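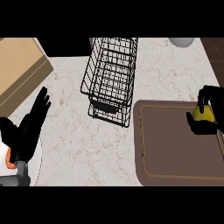
Can a hand that does well in a simulated kitchen be trusted to do well on a real bench?

Only as far as picking which hand to test first. A simulator will tell you whether the fingers can reach round an object and whether the wrist ends up in a silly position. It says much less about grip, and grip is where most of the money goes.

Hand comparison gallery: the marble counter

Last updated: April

Reading time: 7 min

I have been comparing hands for long enough to distrust any result that arrives with a nice render attached. So take this page for what it is. It has pictures from the kitchen counter task, a few notes under them, and more complaining than a gallery probably needs.

The hands on my list were the Clodine and the Plander, both black, both with fingers, both sold with the word "dexterous" in large type. The controller was Trerker throughout. I ran the Belmonte scoring sheet on top because Leonora Lagman asked me to, and because without a shared sheet people just argue from their favorite clips. The total came to 179 trials across the two hands. I don't think that is enough to rank them, and I wish the sales decks I get sent were as modest with their own numbers.

The task sounds easy. One hand deals with a yellow fruit on the right side of the counter, and the other stays open on the left until it is called for. A box and a wire rack take up space at the back, so the planner has to respect something other than a bare surface. I like that part. Most demo counters are cleared like an operating room, and then everyone is surprised when the arm drags its wrist through somebody's dishes.

On the yellow fruit

Black fingers over and under, and you still can't read contact force off a picture. I have had vendors try to convince me otherwise.

A rounded object flatters a hand with this many joints. The fingers curl, the shape fills the space between them, and it looks like skill. Give the same hand a butter knife lying flat and you learn a lot more in a lot less time. Leonora disagrees with me here. Her view is that if a hand can't manage round things cleanly there is no point going on to flat ones, and she has a point, but I have yet to see a brochure that leads with the butter knife.

My other gripe is friction. The simulator gives the fruit one number for the whole skin. Real fruit has wax, a dry end, sometimes a sticker. I tried lowering the number and the Clodine scores fell off fast, while the Plander scores barely moved. That may mean the Plander wraps better. It may also mean its fingertip model is generous, and I lean toward the second.

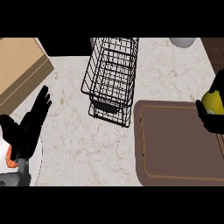 Right gripper curled on something yellow over the corner of the brown board, left hand open and waiting.

The left hand is the one I would watch. People score the hand that is holding something and forget the idle one, and an open hand with its fingers spread takes up a surprising amount of counter. Trerker treats it as a fixed shape when planning for the other arm. Fine on a wide counter like this. On a narrow one I would want it folded, and neither maker ships a good folded pose.

There is a plate under that hand too. I wouldn't choose to park a hand over a plate in a real kitchen, but as a test of clearance it is fair enough.

On the scoring sheet

Belmonte gives 9 points for a clean run. Reaching, closing and lifting all earn points separately, so a hand can pick up a decent score and still drop the thing you wanted. I have said this to Leonora more than once. She says separate points help you find which stage is failing — true, if anyone reads past the total. In my experience they don't.

What I did was keep the sheet and add a column of my own, held or not held, checked at the end of the trial. My column and the sheet agreed most of the time. Where they split, it was nearly always a trial with a good approach and a poor close, and nearly always the sheet was kinder than I was.

On camera placement

Both pictures look down on the counter at a slant. It's a good angle for seeing the layout and a bad one for judging height. When a hand hovers over a flat surface from up there, a small gap and a larger one look much the same, so I would not settle an argument about lift from these. If you repeat this, add a low side view. I asked for one and it is on the list, which is where my requests tend to live.

Where I have got to

The Plander is ahead on the sheet and I am not ready to recommend it. The Clodine is easier to set up and its joint limits match the printed ones, and after the last few hands I tested I count that for a lot. The price gap is large enough that "ahead in simulation" doesn't cover it.

Next is the same counter with flat items only, then the hardware. I have asked both makers for a loan unit. One replied with a video.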